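Lavico Gripper Trials

The Lavico gripper trials were a run of side-by-side tests of hand-held grippers, finger pads and wrist cameras, carried out at Kamport by a small group under Aino Mäkelä. Started in February, main results written up 17/11/2020. Often just called "the Lavico pads test" though pads were only part of it.

Background

Kamport had two gripper designs on hand and no clear idea which to keep. The older one, from Ruotsalainen, had flat rubber pads and a stiff trigger. The newer Lavico unit had soft fingers and a wider opening. Both could be carried by hand to record a task, then the same fingers bolted to an arm to play it back. Leandro Alarcón wanted one finger type for everything. Paavo Hyvönen disagreed, said small parts and soft goods needed different pads. Never fully settled.

Method

Same tasks for each gripper. Picking up a cup, folding a cloth, turning a jar lid, passing an object from left hand to right. Each operator did the whole set with one gripper before switching. Total of 1532 recordings kept after sorting, 731 of them with the Lavico unit. Recordings with a lost marker or a stalled camera were thrown out. Lighting left as it was, ordinary ceiling tubes, no extra lamps.

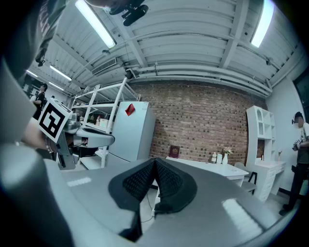
Two-handed tasks took longer to set up than single ones. Each side needed its own camera and the clocks had to match, otherwise the left hand seemed to let go before the right hand had closed. Gisela Wegener wrote the sync check, a short script run at the start of every session. Early sessions without it are kept in a seperate folder and not counted.

Finger pads

Four pad types tried. Flat rubber, ribbed rubber, foam, and a textured soft pad. Flat rubber was fine on boxes, poor on cloth. Foam gripped nearly anything but tore at the corners and had to be replaced twice. Ribbed left marks on paper cups. The textured pad came out best overall, and worst on the jar lid, where it twisted instead of turning the lid.

Cameras

Wide lens against standard lens. The wide one won easily, mostly for tracking, as more of the room stays in view when the hand is close to a table. Downside is the bending of straight lines near the border of the picture, which has to be corrected before any measuring. Standard lens lost track whenever the operator faced a bare wall.

Arm and controller

Playback was done on a single arm with the controller from Mambridge. Delay between command and finger movement measured at around 105 milliseconds, more than hoped. Teodor Grabowska traced part of it to the finger motor driver and the rest to the network switch. Only the driver was fixed.

Results

Lavico unit with textured pads and wide lens picked as the default. Ruotsalainen gripper kept for lids and other twisting jobs. Hyvönen's notes list wear on the pads as the main open problem, and no long-term wear test was ever ran.

See also

Parallel gripper
Hand-eye calibration
Mambridge controller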